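Housekeeping Skills, Unit 4
Bed making: the bottom sheet
Notes for the October group, prepared by Krešimir Stojanovska

In the last unit we spoke about sorting and storing linen. Today we work only with the bottom sheet. The blankets and the pillows come in Unit 5, so please do not read ahead too much.

Before you start, look at the mattress. Check the corners and the seams, and pull the protector flat. A fold in the protector will be felt through any sheet, also through a thick one.

Open the sheet on the bed, with the wide hem at the head end. Find the middle crease from the ironing and lay it along the middle line of the mattress. Then smooth with flat hands from the middle to the sides. Do not pull at one corner only – the whole sheet will turn and you must begin again.

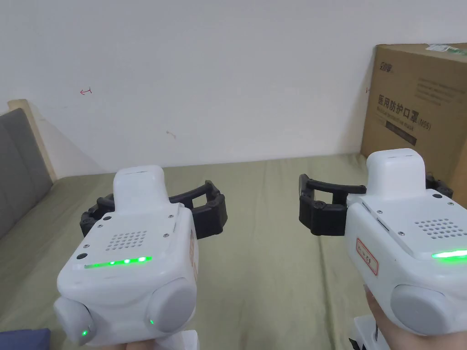 Nikola Kalinowski asked whether a dark or coloured sheet should be treated differently from a white one. The making is the same. The washing is different: wash it with similar colours and dry it away from strong sun. Creases can also be harder to notice on it in weak light, so open the curtains first.

Tucking

For a flat sheet we tuck the head end first, then the foot end, then the sides. Leave 25 cm or more to go under the mattress. At each corner lift the side edge up to make a triangle, tuck what hangs, bring the triangle down and tuck it also. A fitted sheet goes on by opposite corners.

For practice: make the same bed three times and write down your time. Bring your notes to the next lesson, together with one pillowcase.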